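Jeltero: meias em caixa com divisórias

Ficha do conjunto

Nome: Jeltero
Versão: 2
Responsáveis: Rosimeire Magalhães (organização e anotação), Onyekachi Osagie (revisão)
Itens: 730 registros, cada um com imagens e uma linha de anotação
Idioma das anotações: português

Conteúdo

O conjunto trata de uma única tarefa doméstica: guardar meias enroladas em uma caixa com tampa de vidro e interior dividido em compartimentos. Cada meia ocupa um compartimento. As meias são lisas, listradas ou de duas cores, e o tom de algumas muda bastante conforme a luz. Por isso a coluna "cor" aceita mais de um valor, separados por ponto e vírgula.

Arquivos

registros.csv: uma linha por registro
imagens/: numeradas na mesma ordem do CSV
notas.txt: dúvidas de anotação ainda abertas

Colunas de registros.csv

id: número do registro
cor: cor principal e, se houver, secundária
padrao: liso, listrado, misto
estado: estendida, amassada, enrolada, guardada
compartimento: fileira e posição, contadas a partir da frente esquerda; vazio se a meia está fora da caixa
obs: texto livre

Critérios de anotação

"Estendida" vale para a meia plana sobre a mesa, mesmo com uma ponta torta. "Amassada" vale quando há dobra sem forma definida. Só se usa "enrolada" com o rolo fechado. Meia enrolada fora da caixa não conta como guardada.

Quando uma peça está parcialmente encoberta, anota-se a cor visível e escreve-se "parcial" em obs. Compartimentos vazios não geram linha.

Exemplos com a meia listrada fora da caixa:

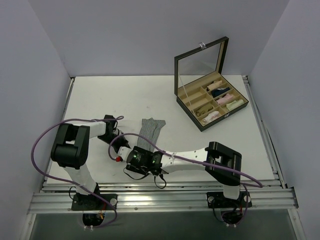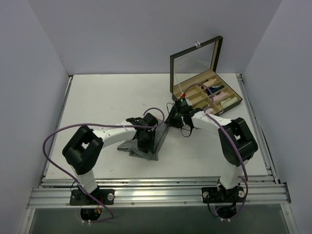 Mudanças na versão 2

O estado "dobrada" foi retirado, porque os anotadores o confundiam com "amassada". Com isso, 452 registros foram relidos por Onyekachi. Em 7 deles não houve acordo; continuam no CSV com "revisar" em obs.

Limitações

Há poucos modelos de meia e um só tipo de caixa. Não há informação sobre tamanho ou tecido. O conjunto não registra pares.

Uso

Livre para pesquisa e ensino, com menção ao nome do conjunto e à versão. Correções podem ser enviadas a Rosimeire com o id do registro e o valor proposto. A próxima leitura de notas.txt está prevista para fevereiro.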